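Aug 19, 2026
Jewelry sort, trial of Fekete tray layout

Working surface is the quilted cover, cream with pale printed motifs. Small silver parts are hard to find against the grey-blue prints — next time use a plain sheet under the work. Orange box lid from the Tiltico stock used as the tray. White interior gives good contrast for wire and for the clear beads.

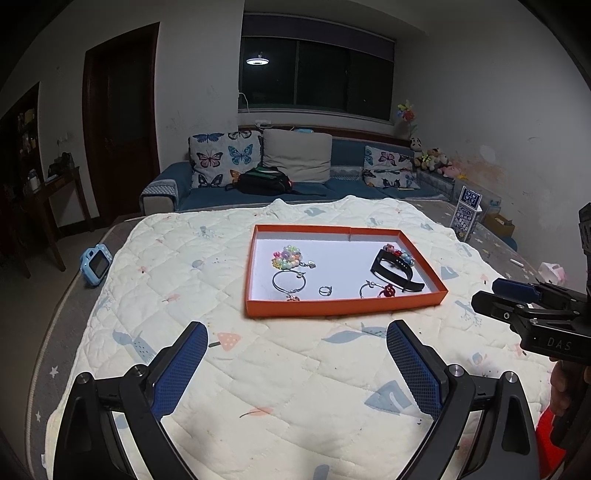

Fig. 1. Lid as tray: beaded charms, two wire bracelets, ring, black strap piece.

Layout rule for the lid: beaded items upper left, wire below, anything with a strap upper right. Flower charms on the wire bracelets to face up so the color can be read without lifting. Rings get a separate compartment if the Pandutden inserts ever arrive (on order from January, ref. 492).

Earrings are logged by type: hoop, stud, drop. Hinged hoops are to be stored closed. Pearls away from metal edges, per the Fesov care sheet.

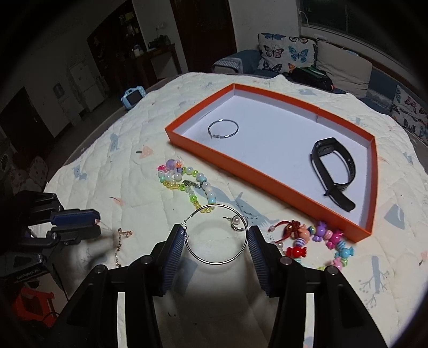 Fig. 2. Large thin silver hoop, pearl earring, pastel beads on the cloth.

Bead strings to be laid in a loose loop, then moved flat. Charms inside the loop, otherwise they catch on the neighboring piece.

To do:
— labels for the lid, 112 size
— soft cloth for silver
— decide whether watches belong with jewelry at all; I would box them separately
— reorder small zip bags, pack of 2,000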